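Fouad Fakhoury
Saturday, 7:40 a.m.

1/ Key storage for the shared workshop at Baststead. The drawer is retired. Replacement is a T-shaped stand: black tray at the base, one thin post, one crossbar with pegs on the underside.

2/ Requirements were short. Hold the tagged sets, take up little bench space, catch whatever falls. The tray covers the last one. A raised rim matters more than depth.

3/ Plastic tags on split rings, joined into one cluster. They tangle when laid flat. Put the cluster in front of the tray and separate it before hanging.
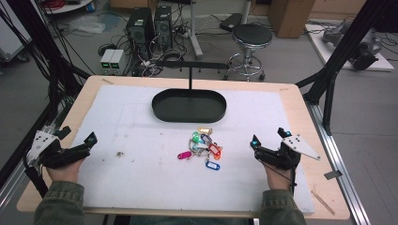 4/ Hanging order
Most-used sets go at the ends of the bar. The Traltbridge store keys go on an inner peg. They leave the building 2 times a month.

5/ Color is a poor index by itself. Red, blue, teal, yellow and white are easy to tell apart up close and less so from the door. Write the lock number on the paper insert too. Locker 576 was mislabeled all of June.

6/ Clearance: a long bunch should hang free of the tray rim. If it rests on the rim, the ring creeps along the peg and the set ends up in the tray. Shorten the chain of rings by one and check again.

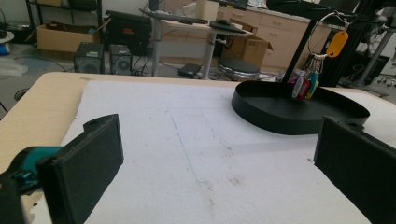
Ellus asked whether one ring per tag would stop the tangling, and said the Kong office went that way and lost fewer keys.

7/ It would. It also uses more pegs than the bar has. Staying with bunches, maximum 4 tags each on the frequently used sets.

Contact | © Fouad Fakhoury | Back to top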